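Student humanoid build: hand-eye offset drifts between home pose and reach, two arms

Urberg_lab3
Posting for our capstone team. We have five weeks until the Skatham household round and the hands are not going where the head camera says they should go. I am after opinions on calibration procedure before we burn more bench time.

Setup in short. Humanoid with two arms, multi-fingered hands, one camera at the head and one small camera at the wrist. The task set is domestic: bathroom counter, floor pickup, and holding a carton. Rules allow teleoperated practice data but the scored run is autonomous.

We did a full extrinsic calibration in March with a printed checkerboard on a fixed stand, head camera only. Reprojection error looked fine. At home pose the forward kinematics overlay lands on the fingertips. When the arm is extended toward a counter, the overlay slides toward the shoulder by more than a finger width. Left arm is worse than right. Return to home pose and the overlay is good again, so I don't think the camera mount is slipping.

Dataset for the refit is 741 poses, split between arms. Residuals are flat near the body and climb with reach.

What I have ruled out:
- Lens distortion. Recalibrated intrinsics, no change in the pattern.
- Time sync. The error is there when the arm has been static for several seconds.
- Encoder zero on the wrist. Checked against the mechanical stop.

What I have not ruled out is everything from the elbow up.

torque_ripple
Error that grows with reach and vanishes at home is gravity sag or a shoulder zero offset. Those are different shapes. Sag is mostly vertical and depends on the horizontal distance from shoulder to hand. A zero offset rotates with the joint. Plot the residual vectors in the shoulder frame, not in pixels, and tell us which way they point.

pnp_or_bust
Before anyone goes near the shoulder: you calibrated the head camera on a board on a stand. How much of the image did the board cover, and at what neck pitch? If all of your March data was with the head level and the task is done with the head looking down, your neck pitch axis has never been observed. A small error there gives you exactly this.

Urberg_lab3
@pnp_or_bust Neck pitch was level for most of it. There were two pitch settings in total. I take the point, but then why is home pose good when the head is down? We check home pose with the head down.

pnp_or_bust
Home pose is close to the camera. A rotation error of fixed angle moves a near point less in meters. You are comparing in pixels and telling us the result in finger widths. Pick one.

torque_ripple
A fixed rotation error would be close to constant in pixels for all depths. He said the overlay is fine at home, in pixels. So it isn't that, or it isn't only that.

Urberg_lab3
Pixels from here on. At full reach the worst pose is 94 px off, left arm, hand open. Residual vectors in the shoulder frame are mostly downward with a lateral part on the left arm only. So: sag on both, plus something on the left.

Nanami Koyama
I coach the Okabe student team, we run a similar arm length. Two remarks.

First, sag compensation. Do not fit a full stiffness model with the data you have. One torsional spring constant per joint at shoulder pitch and elbow took out most of ours. Fit it on static poses only, and include poses with the hand loaded. An unloaded fit will look good and then fail when the hand picks anything up.

Second, cables. On our robot the wrist cable was tied with too little slack and it pulled the forearm when the elbow straightened. It looked like an encoder problem for a month. Disconnect the wrist camera, free the cable, and repeat ten of the bad poses on the left arm. If the lateral part shrinks you have found it.

Urberg_lab3
Did the cable test. Lateral part on the left shrank a lot. It did not disappear. We rerouted with a longer loop and repeated the poses with the camera connected, and it is close to the free-cable result. Thank you. I would not have looked there.

Now the disagreement inside our team. Half of us want to refit extrinsics with sag terms and be done. The other half want to drop the precise calibration and close the loop on the hand itself: detect the fingertips in the head camera, use the wrist camera for the last part of the approach, and let the extrinsics be mediocre.

torque_ripple
Do the refit. Visual servoing on top of a bad model works until the hand is occluded, and then you are running on the bad model. Student teams reach for servoing when they are tired of calibrating.

gripforce_0
Disagree. The refit is valid for the temperature, payload and belt tension on the day you did it. Household tasks have a lot of slack in them. You need the model good enough that the hand shows up in view near the object, and then you correct. I would put the hours into fingertip detection.

pnp_or_bust
With gripforce on this, with one reservation. The wrist camera is not much use once the hand is pressed on a large object. You get a picture full of object. People draw the diagram with the wrist camera seeing the target and the fingers neatly, and with a big box it sees print.

Urberg_lab3
That matches what we get. Three views from the current work, counter, carton and floor. The counter and floor ones are from the head and the carton one is from the wrist.

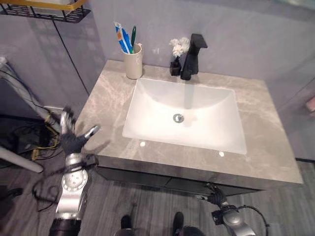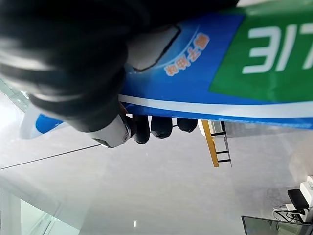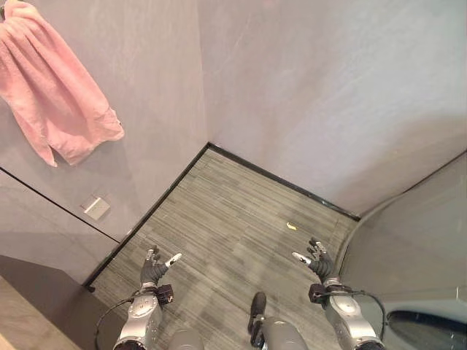 Jozefína Hubáček
I would use both approaches and stop treating them as rivals. On the floor task the model has to put the hand above a small target, and the depth estimate on a striped carpet is going to be the weak link before the extrinsics are. Striped texture gives stereo matching a hard time along the stripe direction. Check your depth confidence there before blaming the arm again. If the matcher is jumping by one stripe period, no amount of sag fitting will help.

For the counter I would log the fingertips against the front edge of the slab. It is a straight line, you know its height, and you get it for free in every approach. That gives you a continuous check on vertical sag with no board.

Urberg_lab3
We haven't looked at depth confidence on the carpet at all. Will do. The slab edge is a good idea, though the basin rim might be easier to segment than the stone.

Jozefína Hubáček
Glossy white under mixed light will give you a moving highlight. I would stay with the stone edge, and fit the line over its full visible length so the veining averages out.

torque_ripple
Fine, but note that she is proposing a measurement of sag, and you only care about sag if you are modeling it. Which is what I said.

gripforce_0
You can also use it as an online bias term and never fit a spring at all. Low-pass the vertical residual over the approach and subtract it. Four lines of code.

torque_ripple
And when the hand closes on something heavy the bias is stale.

gripforce_0
Then update it after the lift. The arm is not moving fast.

Nanami Koyama
Both will work at this payload. The spring fit is one afternoon. The bias term is one evening. I would be more careful about something nobody has asked: is the wrist camera rigid with respect to the hand? Ours was on a printed bracket and it flexed when the fingers closed. We went to a Jinwood aluminum bracket with two screws and the wrist extrinsics stopped wandering. If yours is printed, check it with the hand open and with the hand clamped on a carton.

Urberg_lab3
Printed, yes. I can see it move if I push with a finger, so I will assume it moves in use. We'll remake it in metal before refitting anything that depends on it.

Plan as it stands:
1. Metal bracket for the wrist camera.
2. Left cable stays on the longer loop, and the same routing goes on the right for symmetry.
3. New pose set with the neck pitch varied over its full range, static poses, half of them loaded.
4. Spring constants for shoulder pitch and elbow, nothing else.
5. Depth confidence log on the carpet.
6. Fingertip correction in the last part of the approach, head camera only to start with.

pnp_or_bust
Put item 5 first. It needs no hardware and it could change what you think of the rest. Also hold out a fifth of the poses in item 3 and pick them by reach, so that you are testing extrapolation. A random holdout from a dense pose set will tell you everything is great.

Urberg_lab3
Agreed on both. Depth log is running tonight. I will post residual plots by reach once the bracket is on and the new pose set is done.

gripforce_0
Post the fingertip detector numbers too, separately for open and curled. Curled is where ours fell apart.

Thread last updated September 30, 2024

We use cookies to keep you signed in and to count visits. By continuing to browse the forum you accept our cookie policy. Accept | Manage settings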